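In defense of the plug that only fits one way

I spent most of last Saturday's lunch money on connectors. Little plastic plugs, the kind with a latch on top, twelve to a bag, and I came home happier than I've been with any purchase since the good coffee grinder. My sister thinks this is sad. I'm going to try to explain myself, and I'm going to do it at length, so get comfortable.

You may remember that I've been fixing up old power gear in the spare room (the one that was going to be a guest room, sorry Mom). It began with a Graren battery charger somebody left on the curb, and then there was the Surden, and by then I had a bench and a magnifying lamp and opinions. The Surden is what turned me into a connector person. I opened it up and every single wire went to a screw terminal. All of them! Little brass screws in a row, half the labels worn off, and two red wires that could have swapped places without anything in the design objecting. I swapped them. There was a smell. I'm not going to describe the smell, but the window stayed open through dinner.

Now, I know the screw terminal people, and I like them. Fenna Willems, who taught the evening repair class I took, is one of them, and she taught me most of what I know. Her argument is that a screw holds forever, that you can see the bare copper, and that you can do the whole job with one screwdriver and no special crimper. Fair enough. She also likes that you can fix one in a field at night. I have asked her how many fields she's worked in and she changed the subject.

But think about what a latched plug does for you. You push, it seats, the latch catches, and you get that click. The click is information! A screw gives you a vague feeling in the wrist. Is it tight? Is it too tight? Did I just chew through half the strands? You tug on the wire and then you tug on it again, and then you lie in bed wondering if the tugging loosened it. I've never lain in bed wondering about a click.

And then there's coming back to the thing later. A board that's all plugs can be out of its case in minutes, and it goes back together the same way. With the Surden I had to draw a map, and I draw badly, and I used a pencil, and the cat sat on it. If you've ever tried to put eight wires back from a smudged pencil drawing you'll know why I'm writing this essay.

I'll give the other side a couple of points, because they've earned them. Crimping is miserable until you get the hang of it. I ruined a whole bag of contacts learning, and the crimper I bought first (cheap, orange, my own fault) belongs in the trash and is in the trash. Good crimpers cost real money. I paid 120 dollars for the one I have now and hid the receipt in a cookbook. Plugs can also be fussy to get out again. You want to squeeze the latch and pull on the housing, and if you pull on the wires you deserve what happens next.

My other complaint is for the people who lay out boards. Please, if you're going to use the same style of socket in more than one spot, print the name beside each one, big, and think about which way up I'll be reading it. I don't mind turning my head. I do mind turning my head with a flashlight in my teeth. Ait Ali, the parts shop over by the laundromat, sells tiny flag labels that wrap around a wire, and I now flag everything before I unplug it. It takes a few minutes and I feel very grown up.

So that's where I've landed. Fenna can keep her brass screws, and I'll still save her a seat at the repair night on 19th June, where I plan to bring my bag of plugs and be unbearable. The Surden is getting converted next, one wire at a time, with the window open just in case.

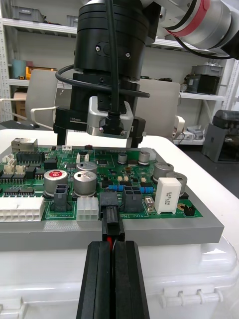 Black plug, red wire, front edge of the board, next to the "48V IN" label.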